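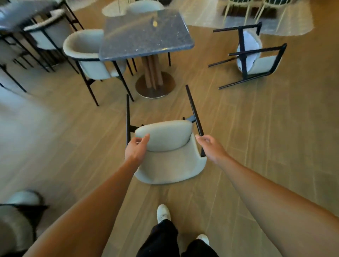
Site visit: Erkow floor robot at the Gorus lounge

Search this site... Go

12/31/18 | by Iulian Sandu

Quick notes before I lose them. Went over to Gorus to look at the floor robot everyone's been emailing about. Maricica Pîrvu from Litent walked me through it. Coffee good, parking bad.

The fault: Erkow unit runs its cleaning route, comes up to a chair, doesn't slow down. Bumper should trip at first contact and cut the drive. It doesn't, or it does it late. Log shows 3 late stops in December, all at chairs, none at tables or columns. Longest one kept pushing for 14 seconds. With a person in the chair that's a different report.

Maricica's theory is the legs. Thin, black, set at an angle, and the scanner only looks at one height. I think she's half right. The bumper shouldn't care how thin a leg is, so there's a second problem and it's probaly in the contact strip.

Unit was switched off and locked away for the whole visit. Chairs all handled by hand, two hands, one at a time. Slow going.
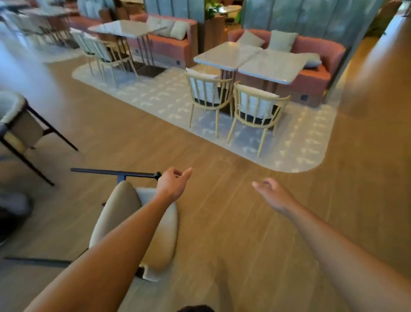 Pulled the service sheet too. Strip is supposed to be checked every 30 hours of running. Last check written down was at install, and the counter is past 1,000 now. Ciobanu has the service contract and says the reminder never came thru. Litent says it did. Not my fight, but someone needs to own it.

Also the stop button is on the back. If it's pushing a chair at you, you can't reach it.
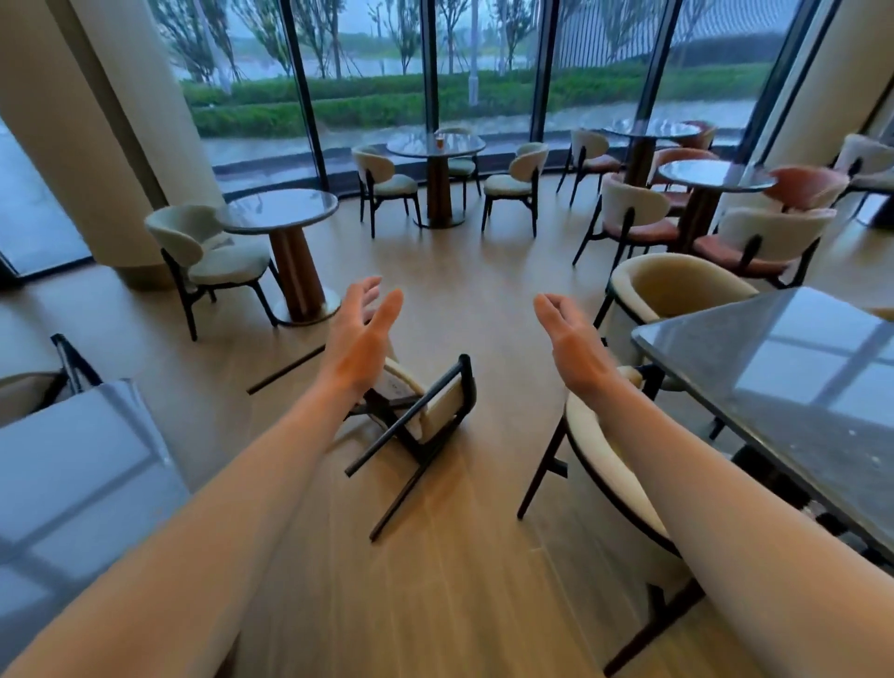
Chair on its back on the wood-look floor, window side of the lounge.

What I asked for: new contact strip, second scan height, a stop button on the front, and a signed check sheet kept at the bar. Unit stays off until all of it is done. Maricica agreed on the spot, Ciobanu wants it in writing. Sending that tonight.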